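Hello again! I've been a bit quiet because we've been living with half a kitchen since the new year, and I've spent most evenings looking at taps. Yes, taps. I had no idea there were so many, or that I'd have such strong feelings about them.

Our budget for the sink end of the room was £156, and I went £16 over before I'd even paid for delivery. The one I loved most was in the Steltley showroom, a lovely tall thing with a pull-out spray, but it cost more than my first car — well, nearly — so I took a leaflet and went home to sulk. 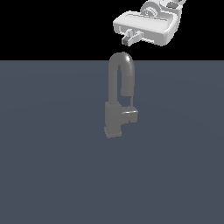 Anyway, my other problem is water pressure. We're at the top of the hill and it's a bit feeble up here, especially when the washing machine is on. The chap at the plumbing counter asked if our system was low pressure and I just stood there blinking at him. Do check that before you go shopping! I had to ring home and get someone to look in the airing cupboard while I held up the queue.

In the end I ordered a plain one with a single lever, which should be easier with floury hands (I bake a lot, and the old cross-heads were always caked in dough). It's coming next week and the plumber can fit it the day after. Until then I'm washing up in the bath, which my knees are not enjoying.

Tiles next. I'm torn between cream and a sort of mossy green, so do leave me a comment if you've had green ones and got sick of them!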